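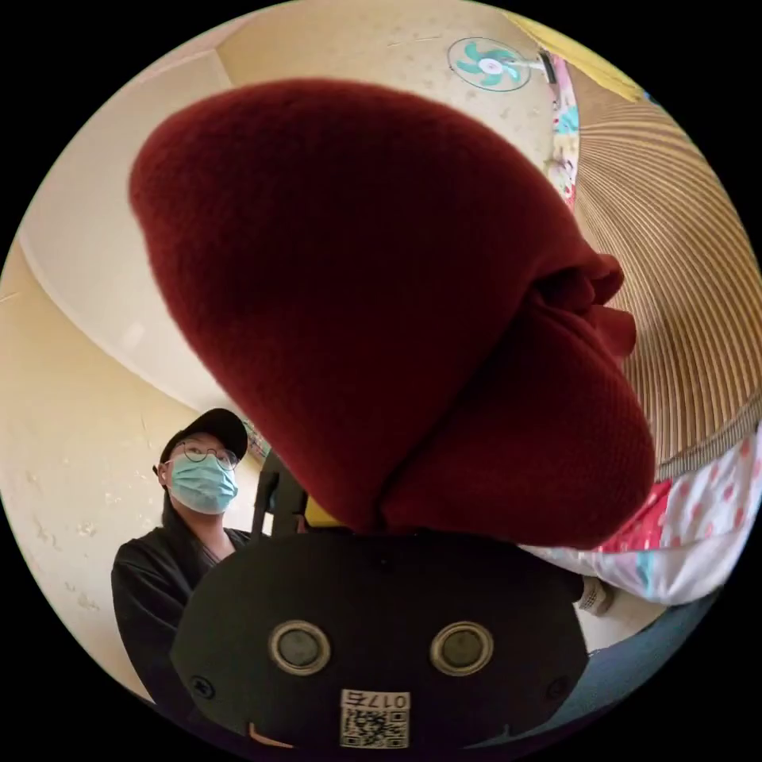

Fig. 1. Knit, dark maroon-red. Fine even stitch.

Textiles wk 6 — knit vs woven. Handout for Ajith Menon's group, reading is Annamalai ch. 2

Knit = loops. One yarn can make the whole cloth. Stretches, curls at cut edges, can run if a loop breaks.

Woven = two sets of yarn, warp + weft, crossing at 90 degrees. Little stretch exept on the bias. Frays. 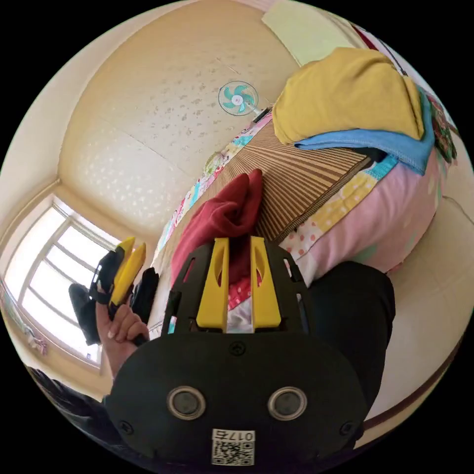 Fig. 2. Striped mat on a bed, brown. Woven.

Stripes: color change in warp OR weft. Know which is which for the quiz.

Sweatshirt cloth — usually weft knit, often with a third yarn laid in at the back (fleece side gets brushed). Ribbing at cuffs, more give.
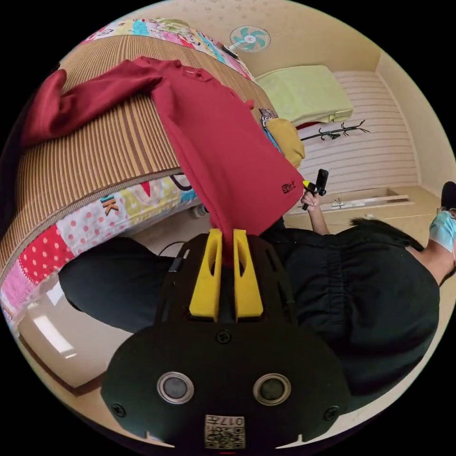 Fig. 3. Sweatshirt, dark red, long sleeves. Small logo near hem.

Bring 2 swatches next time, one of each, labled. Lab sheets to Sølve Rustad.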